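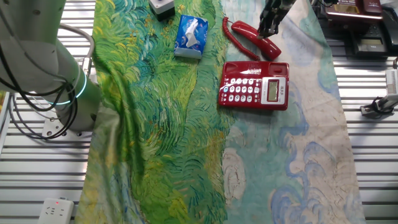
Zane Šimkus wrote to say that my last post on cell rules was all very well, but that a rule you can't check in under a minute is a wish. He'd like me to throw out half the list. He runs a shop in Toledo and has opinions about lists.

I have been chewing on this since July of last year, if I'm fair to him, when he first said it and I pretended to be on another call. At the time our sheet for working near an arm had 22 items on it. Item 19 told you to "remain aware." Of what, it didn't say. I wrote item 19.

So I sat down with the sheet and a pencil and asked of each line whether a tired person could look up and say yes or no. "Payload within limits" stayed, but only after I put the limit next to it. "Cables tidy" went, and came back as "no cable crosses the arm's reach at floor or table height," which takes longer to read and starts fewer arguments. "Use good judgment" went and did not come back.

The one I fought for was the rule on soft stuff. Cloth under the work is a nuisance. It bunches, it shifts when something gets dragged over it, and a height you taught on Monday's wrinkle is wrong on the next one. The Fallgate people ban it outright. We don't, because plenty of the world has a tablecloth on it, but our sheet now says to re-check the grasp height whenever the cloth has been touched. Zane thinks "touched" is too strict. Zane has never had to explain a bent finger to purchasing.

Same goes for anything with a cord on it. Picking up a thing and picking up a thing tied to another thing are two different jobs – the sheet used to treat them as one. Now you write down what the cord is fastened to and how far you mean to lift, before you press start.

We're down to 6 items on the front and 4 on the back. The back ones are for whoever changes the tooling, and I'm told they get read, mostly by people waiting for the coffee machine at Nullham. I've mailed Zane a copy. He has already sent it back with two lines crossed out.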